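Clearing a stored fault code with the Flosness reader

Plug the reader into the port under the dash and turn the key to ON – do not start the engine. Wait for the Luvavden menu, then choose Read Codes and write down what comes up. Code 116 points to the coolant sensor circuit.

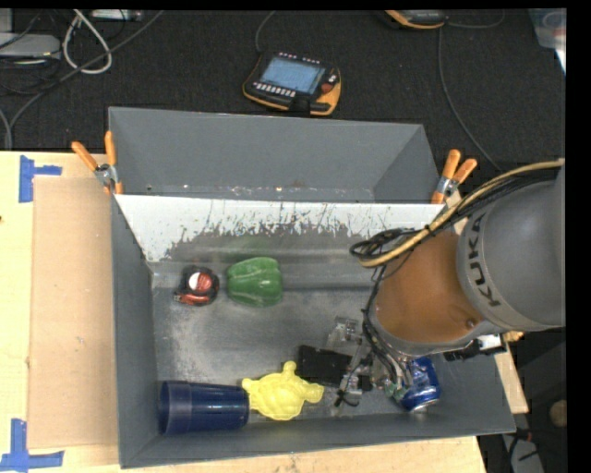
KUKA arm at a gray bin.

Fix the fault first, then pick Erase and press OK. Leave the key on for 13 seconds before switching off. Start the engine, let it idle, and read the codes again. If 116 returns, check the sensor plug for corrosion. Firmware 164 or later is needed for the Erase option.

Posted by Kamarul Teoh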